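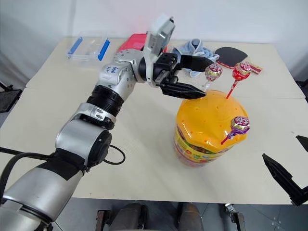
Datasets > Road safety > Burgate Collision Reports

# Burgate Collision Reports

2026-02-04, Caruso data desk

Short news items and police notices on road collisions in the Burgate area, with one label set per item. The text was collected by Prosach and coded at Caruso.

## Contents

- `items.csv`: 690 items, one per row
- `roads.csv`: road names and speed limits
- `codes.txt`: the 11 collision types

Each row holds the item text, road, collision type, worst injury and whether an arrest was reported. Times are local, on the 24-hour clock. An empty cell means the item did not say. 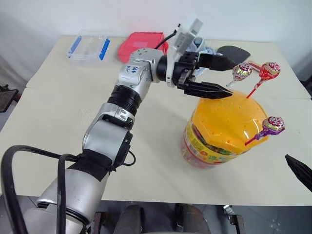 Gripper over the jar with the orange-yellow lid.

## Coding

Injury is coded as first reported and is not changed if a later item gives a different outcome. Follow-up items share a `case_id` with the first. A set of 200 items was coded twice, and disagreements were settled by a third reader.

Names, ages and number plates have been replaced with `[X]`.
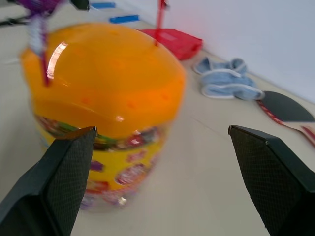 Street names were kept, as the road table cannot be joined without them. Items that give only a suburb have `road` left empty.

## Known problems

- Six items appear twice under different headlines.
- Collisions with no injury are under-reported.
- "Ute" and "van" are both coded as light goods.

The next release is due in March and will add the Zernex archive.

Contact: Caruso data desk | © Caruso 2026 | Back to top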